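Grullby assembly kit, trial notes, Saturday

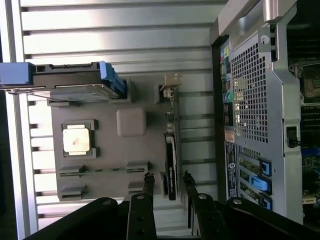
Bench Automation Group, Workshop 2

Kettle on, radio low, and the whole place to myself until Akihiko Hayashi came in mid-morning with a bag of pastries, so I'm in a generous mood and will try to be fair to the Grullby people. We have the kit on loan until the end of August and then have to say yes or no.

What we've got is their computer-servicing set, the one sold for teaching an arm to handle PC parts. I had the grey mock-up tray with the CPU sitting in its socket frame, the slot rails, the upright card and the drive in its caddy, and next to it the real tower case with the blue latches and the carry handle. I like having the two side by side. You can practise the fussy bits on the tray and then glance across at what the job looks like on a proper machine.

Started with the black card, as it's narrow and stands up nicely for the fingers. Ran the pull 17 times. The first four were a mess (my fault, I'd left the old offset in from the Plurkex trial and was coming in too far over) but once I'd fixed that we got 10 clean ones in the remainder. The others slipped partway up. Akihiko reckons the fingertips are gripping on their teeth and would do better with a softer pad, and he's going to cut a pair from the rubber sheet in the bottom drawer. If you've been saving that sheet for something, please sing out before Monday!

The clips on the memory rails are going to be harder. They're small blocks, they're the same grey as the tray, and the wrist camera has trouble picking out where one stops and the other starts. I tried moving the lamp a little and it helped with the upper rail, where there's a strip of green to find, but the lower one still came up blank more often than I'd like. A dab of coloured paint on the clips would sort it, though I'd want to ask Grullby first in case it affects the return.

Haven't touched the CPU yet. The heat spreader has a little brownish smudge near the middle and I'd like to wipe it with alcohol before anyone tries suction on it.

The manual is friendly but skips about. The section on the drive caddy sends you to an appendix that isn't in our copy. I've emailed Massawe, who handle the sales side, and asked for the missing pages and a price on spare clips.

Still to do: rubber pads, caddy pull by the blue handle, and the same card routine with the Zolereck controller so we can compare. Bench is booked under my name all week, but do come and have a play if the light's on.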